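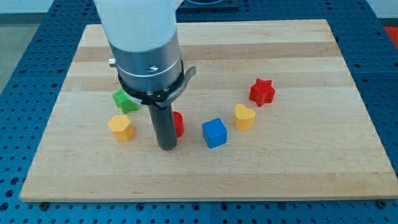
Kamlesh Dubey schreibt, er habe das Wort »gegebenenfalls« vor Jahren aus seinen Anleitungen verbannt und seither keine einzige Rückfrage bekommen, was er als Erfolg werte. Ob die Leser seiner Anleitungen das ebenso sehen, lässt seine Zuschrift offen. Sie ist trotzdem die freundlichste, die uns nach der Märzausgabe von Lemma erreicht hat.

Dort hatten wir in einem Nebensatz behauptet, das Deutsche komme in technischen Texten gut ohne »ggf.« aus. Ein Nebensatz, wohlgemerkt, in einem Beitrag über Bindestriche. Zu den Bindestrichen kam keine Post. Zum »ggf.« kamen Briefe, zwei davon mit Anlagen, und eine Postkarte, auf der nur stand: »Ggf. haben Sie unrecht.«

Wir haben daraufhin getan, was eine Redaktion in so einer Lage tut, und uns ein dickes Handbuch vorgenommen. Tradenier hat uns die komplette Dokumentation einer Verpackungsanlage überlassen, 1469 Seiten, Stand der letzten Überarbeitung, mit der Bitte, nichts daraus zu zitieren, was den Vertrieb traurig macht. Gefunden haben wir 159 Stellen mit »ggf.« oder seiner ausgeschriebenen Verwandtschaft. An 138 davon konnte uns auch der Hersteller nicht sagen, welcher Fall da gegeben sein müsste.

Zur Ehrenrettung der Kollegen: Das Wort fängt harmlos an. Jemand schreibt »Schrauben nachziehen«. Die Konstruktion wendet ein, man müsse sie ja nur nachziehen, wenn sie locker seien. Also heißt es »Schrauben ggf. nachziehen«. Der Einwand ist erledigt, alle gehen essen. Wer später vor der Anlage steht, weiß nun, dass er die Schrauben nachziehen soll oder auch nicht, und muss selbst herausfinden, woran man eine lockere Schraube erkennt und wie locker locker ist.

Schwieriger wird es, wenn das Wort sich vermehrt. »Ggf. Filter prüfen und ggf. ersetzen« ist ein Satz, der vier verschiedene Tagesabläufe zulässt, darunter den, in dem der Filter ungeprüft ersetzt wird. Mebrat Abdella, die uns zu dieser Stelle eine ganze Seite geschickt hat, hält das sogar für die verbreitetste Lesart. Ihr Gegenvorschlag: »Filter prüfen. Verschmutzten Filter ersetzen.« Der ist kürzer, verständlicher und wurde in ihrem Haus mit der Begründung abgelehnt, er klinge so endgültig.

Überhaupt die Angst vor dem Endgültigen. In den Zuschriften taucht sie immer wieder auf, meist als Rechtsabteilung verkleidet. Tekle Gudeta berichtet von einer Freigaberunde bei Covbridge, in der ein Jurist vor jedes Verb ein »ggf.« setzen ließ, auch vor »lesen«. Die Anleitung begann danach mit dem Hinweis, sie sei vor der Inbetriebnahme ggf. sorgfältig zu lesen. So ging sie in den Druck. Gudeta bewahrt ein Exemplar auf, will es uns aber nicht leihen.

Eine Haftungsfrage ist das übrigens schon, bloß vermutlich in die andere Richtung. Wer eine Bedingung kennt und sie dem Leser vorenthält, steht im Zweifel schlechter da als jemand, der sie hinschreibt. Wir sind keine Juristen und sagen das deshalb mit aller Zurückhaltung, die uns zu Gebote steht — also ohne »ggf.«.

Nun zu den verbliebenen 21 Stellen, in denen das Wort seinen Lohn verdient. Meist ging es um Ausstattung, die nicht jeder Kunde bestellt hat: »die Abdeckung und ggf. das Seitenteil abnehmen«. Da sieht der Leser selbst, ob ein Seitenteil vorhanden ist, und braucht keine Belehrung darüber. Man könnte »falls vorhanden« schreiben und hätte es noch klarer. Man könnte freilich auch einsehen, dass zwei Wörter mehr in einer schmalen Tabellenspalte mitunter eine zusätzliche Zeile kosten, und wer je eine Tabelle in sieben Sprachen umbrochen hat, wird hier milde.

Apropos sieben Sprachen. Asnakech Gashaw übersetzt seit langem aus dem Deutschen ins Englische und hat für »ggf.« eine Liste angelegt. »If necessary«, »if applicable«, »where appropriate«, »possibly«, »as required« und, in Zeiten der Erschöpfung, gar nichts. Die Entscheidung fällt jedes Mal anders aus, je nachdem, was der Autor gemeint haben könnte. Nachfragen bringen wenig. Auf die Frage, ob hier »falls nötig« oder »falls vorhanden« gemeint sei, kam einmal die Antwort: ggf. beides.

Das Übersetzungssystem, mit dem sie bei Cilgate arbeitet, löst die Sache auf seine Weise und schlägt immer den Treffer vor, der zuletzt gespeichert wurde. Auf diese Art ist aus »ggf. Notarzt verständigen« ein »Notify emergency doctor, if fitted« geworden. Es ist vor der Auslieferung aufgefallen. Gashaw legt Wert auf diese Feststellung.

Was raten wir also? Beim Schreiben zuerst die Bedingung suchen. Gibt es eine, gehört sie an den Anfang: »Wenn die Anzeige blinkt, Behälter leeren.« Gibt es keine, fällt das Wort weg und der Satz steht etwas nackt da, woran man sich gewöhnt. Kennt man die Bedingung nicht, ruft man in der Konstruktion an. Geht dort niemand ans Telefon, darf man »ggf.« als Platzhalter setzen, am besten gelb markiert, und sollte die Markierung vor dem Druck noch einmal suchen. Tirta Tarigan hat uns ein Beispiel geschickt, in dem sie gedruckt wurde. Sie macht sich gar nicht schlecht.

Das Wörtchen »bzw.« haben wir uns für die nächste Ausgabe vorgenommen. Wer dazu Material hat, schickt es bitte an die Redaktion, Postkarten sind willkommen. Anlagen nach Möglichkeit unter drei Seiten. Und falls jemand doch etwas zu den Bindestrichen aus der Märzausgabe sagen möchte: Der Beitrag hat uns viel Arbeit gemacht, und wir hätten Zeit.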